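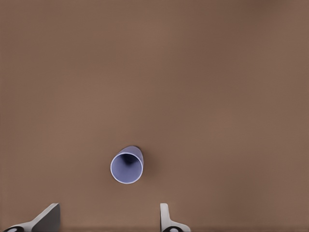
Wie stark verändert die Trocknungsdauer die Festigkeit von Lehmputz?
Vor allem in den ersten Tagen deutlich, danach kaum noch. Maßgeblich ist die Restfeuchte, die bei unseren Proben nach 17 Tagen nahezu konstant blieb.

Projektbericht Baustoffkunde
Bearbeitung: Valentin Masson
Abgabe: 24. August 2022

1 Aufgabenstellung

Untersucht wurde der Einfluss von Trocknungsdauer und Faseranteil auf die Biegezugfestigkeit eines Lehmunterputzes. Grundlage war die Werktrockenmischung Prututach, Körnung 0 bis 2 mm. Als Zuschlag diente gehäckseltes Gerstenstroh, Halmlänge maximal 40 mm. Zementhaltige oder kalkstabilisierte Mischungen wurden nicht betrachtet.

2 Probenherstellung

Die Trockenmischung wurde mit Leitungswasser im Zwangsmischer angemacht und vor der Zugabe der Fasern eine Stunde gemaukt. Hergestellt wurden 64 Prismen in Stahlformen, je zur Hälfte mit und ohne Stroh. Ausgeschalt wurde nach zwei Tagen. Bei der ersten Charge lösten sich mehrere Kanten beim Ausschalen, weshalb die Formen ab der zweiten Charge mit Filterpapier ausgelegt wurden. Die beschädigten Prismen sind im Datensatz gekennzeichnet und gingen nicht in die Mittelwerte ein.

Die Lagerung erfolgte im Klimaraum auf Lattenrosten. Temperatur und relative Luftfeuchte wurden mit einem Logger vom Typ Trameo aufgezeichnet. Eine Lücke in der Aufzeichnung geht auf eine leere Batterie zurück; der Klimaraum selbst lief nach Anlagenprotokoll ohne Störung.

3 Prüfung

Geprüft wurde im Dreipunkt-Biegeversuch, weggeregelt. Vor jeder Prüfung wurde die Masse bestimmt, die Restfeuchte anschließend an den Bruchstücken durch Darren bei 40 °C bis zur Massekonstanz. Die Auswertung erfolgte mit Direo, die Rohdaten liegen als Textdateien im Projektordner.

4 Ergebnisse

Die Festigkeit stieg mit abnehmender Restfeuchte an. Zwischen den letzten beiden Prüfterminen war kein Unterschied mehr feststellbar, der über die Streuung innerhalb einer Serie hinausging. Die Prismen mit Stroh erreichten eine geringere Höchstlast, versagten jedoch nicht spröde. Bei ihnen blieb nach dem ersten Riss eine Resttragfähigkeit von fast 5 % der Höchstlast erhalten. Das Schwindmaß war in der Faserserie kleiner, wurde aber nur mit dem Messschieber an den Stirnflächen bestimmt und ist entsprechend unsicher.

5 Fehlerbetrachtung

Die Verteilung der Fasern war nicht gleichmäßig. An den Bruchflächen lagen die Halme überwiegend parallel zur Formwand. Ein Einfluss der Einfüllrichtung ist daher anzunehmen. Die Waage wurde vor Versuchsbeginn kalibriert, eine Nachkontrolle am Ende fehlt.

6 Offene Punkte

Die Haftzugversuche auf Ziegeluntergrund sind für September vorgesehen. Dafür stehen noch zwei Säcke derselben Charge zur Verfügung.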